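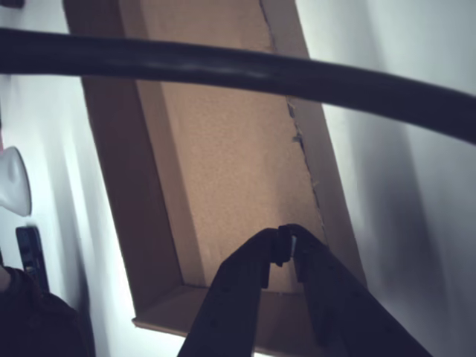
Department of Digital Arts, Zivemari College

Project report: sound and code in a small gallery
April 7, 2020
By E. Fragkou

My project for this semester was a generative sound piece with the title "Takstead". It is a program which takes short field recordings and puts them together in a new order each time it is played. I made the recordings in Drolcombe, mostly near the harbor, during the first weeks of March.

In total I had 3,506 audio fragments. Many of them were too similar, so I wrote a script to compare them and I kept 300. The first version of the program repeated the same fragments too often. I solved this by keeping a list of the last 70 fragments and not allowing them to return. 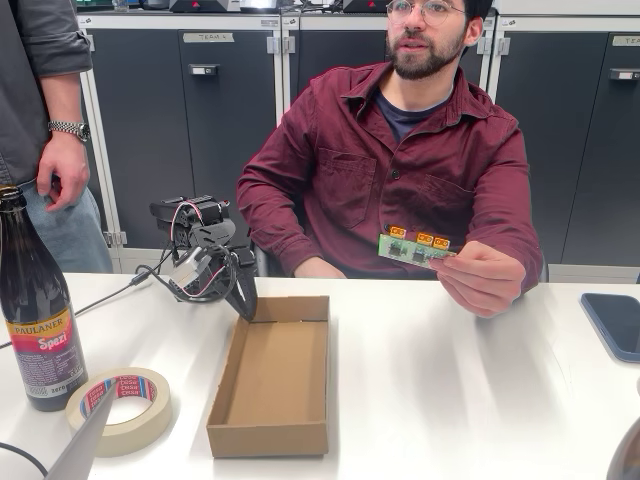 Holding a small green circuit board at the table.

The piece was planned for the gallery, but I have put it online instead, with the source code under a free license. The page had nearly 500 visits. Two listeners wrote to me that the silences are too long, and I agree with them. In the next version I would like to let the listener choose the length.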